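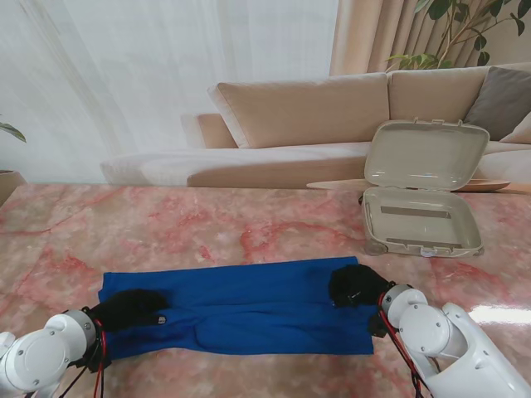 Equipment plan and spending, Household Textiles project
Prepared for Abla Rawashdeh, Plareo, 26 December 2022
Prepared by Tala Awwad

Status
The folding work continues on the two-arm station, with both arms holding the garment by its ends on a marble tabletop. No further arms are requested for this budget year. The remaining equipment money should go to hands, glove covers and spares, in that order.

Hands and covers
The covers on the hands are dark and have a fuzzy pile. We treat them as a consumable and budget them separately from the hands. Five spare pairs are on order from Gotell. Loose threads are visible at the fingertips, and we propose a replacement interval based on hours of use, to be set once the log covers a full quarter.
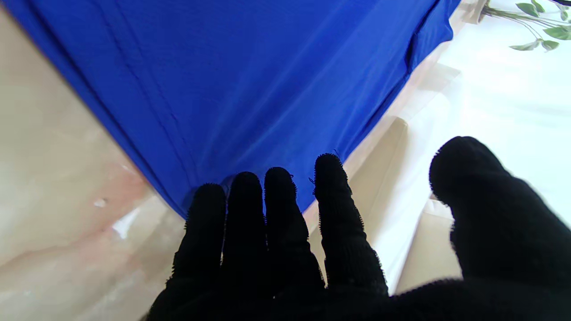 The same log will record which fabrics were handled, as smooth cloth and heavy cloth may not wear the pile at the same rate. Until then the cover line stays at 46 units for the year, with no contingency.

Quotes
Hamdan and Zandine have both quoted for a spare hand. Hamdan is cheaper but excludes calibration. Zandine includes it, with a longer lead time — delivery would fall in March. We recommend Zandine. The difference in price is $3000, to be met from the unspent travel line.

Decisions needed
1. Approval to move $3000 from travel to equipment.
2. Confirmation that covers may be bought as a consumable without a separate purchase order each time.

The Zandine order will be placed once item 1 is signed.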